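About Kullora

Hi, I'm Jarrah Bright, and I run Kullora, a small evening language school above the bakery on Mahrous Street. I started teaching Spanish at my kitchen table, mostly to neighbors who wanted to talk to their in-laws — and then the neighbors brought friends, and we ran out of chairs!

These days we have 36 students a term. Horacio Durán teaches the advanced group and picks all the songs (I've given up arguing).
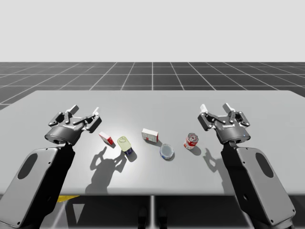 How our classes work

You come one evening a week, you talk a lot, and you get a little homework. We use short stories and old radio plays, plus a lending shelf of 281 paperbacks that you're welcome to raid. Grammar comes up when you need it. Beginners start in March, and a full term costs $105, books included.
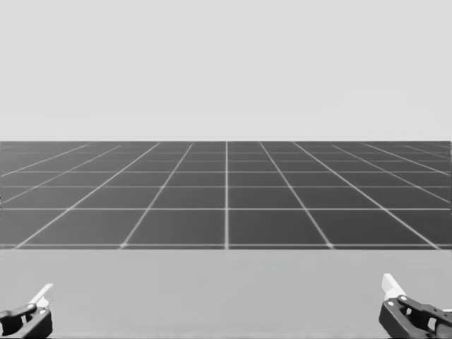
Do I need any Spanish before I join?
None at all. The beginner group starts with hello and your name, and Horacio or I will chat with you first if you're unsure which group fits.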